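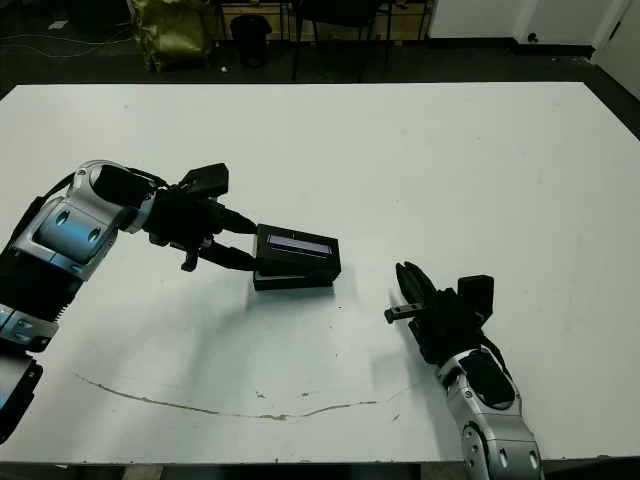

Black box and base on a white tabletop.

Call for participants: do home energy-saving tips save anything?

Posted 2 January 2022 by Faveo, Pelton

We have all read the lists. Unplug the toaster. Wash in cold. Close the curtains at dusk and turn the thermostat down when you go out. Every winter the same tips come back with a dollar amount attached, and the dollar amount is always a nice one. Last September we went looking for where those numbers came from. Most of the pages we read pointed to another page, which pointed to another page, and a good share of the trails ended at a company with something to sell.

Faveo is a small consumer newsletter. We take no ads and we don't sell light bulbs. We would like to find out what happens when regular people in regular homes follow the usual advice for one heating season, and for that we need 100 households.

Who we want

You live in or near Pelton, you pay your own electric bill, and you can get at your meter without asking a landlord for a key. Renters are welcome. So are people in old, leaky houses, who tend to get left out of this kind of thing. If you plan to move, remodel, or put in a new furnace before spring, please sit this one out.

You do not have to believe in any of it. We would prefer a fair number of people who think the whole subject is hot air. Last time we ran a project like this (it was on water filters) we let in everybody who was excited about it, and the results looked wonderful until Nam-gil Ma pointed out that excited people had also changed six other things in their kitchens that month.

What you would do

Households will be put into 2 groups by drawing names. One group gets a sheet of tips and follows it as well as real life allows. The other group carries on as usual. You can't pick your group, and please don't write to ask. Yes, that means you may sign up hoping for advice and get none until it's over. At the end everyone gets the sheet, for whatever it turns out to be worth.

Either way, you read your meter once a week and send us the number. You also keep a short diary: who was home, whether you had guests, whether the heat was off for any reason. A few lines will do. If you forgot to close the curtains for nine days straight, write that down. A diary with no slips in it will make us wonder.

There is one visit at the start and one at the end, less than an hour each. Wulan Tarigan does the visits. She will look at your meter, your water heater and your last few bills. She won't grade your housekeeping.

What you get

A $400 payment, half after the first visit and the rest after the last one. You are paid the same if your bill goes up. We mention this because studies that hand out a bonus for saving energy have a way of finding that people saved energy.

If you drop out you keep the first half, and we will count you as having dropped out in the write-up. We know that dropouts are often left out of the totals. We think they matter – a tip that people can't stand to follow past week three is a bad tip, whatever it saves on paper.

What we can't promise

One winter is one winter. A mild one could wipe out any difference between the groups, and 100 homes in one corner of the map won't speak for the whole country. Small savings may be there and still be too small for us to see. If that is the result, we will print that we couldn't tell, and somebody will complain that we spent the money for nothing. They may have a point.

Who is paying

The project is paid for out of reader subscriptions. A company called Grillance offered to cover part of it in exchange for seeing the results before they went out. We said no. Gil-soo Um, who handles our accounts, would like it known that the offer was a good deal larger than our budget.

Your name and address stay with us. Meter numbers and diary notes will be published with the names and streets taken out, so that anyone who thinks we added wrong can check.

How to sign up

Send a note to Jolien Brouwer at the Faveo office with your name, your street, how you heat your home and how many people live there. Tell her as well if you work for a power company or sell anything to do with heating. It won't always rule you out, but we need to know. Our water filter project drew 782 replies, so please be patient – she answers every one herself, and she's slow on purpose.

Signing up doesn't commit you to anything until the first visit. Read the consent form before you sign it. It's two pages, and if some part of it sounds fishy, ask Jolien about that part.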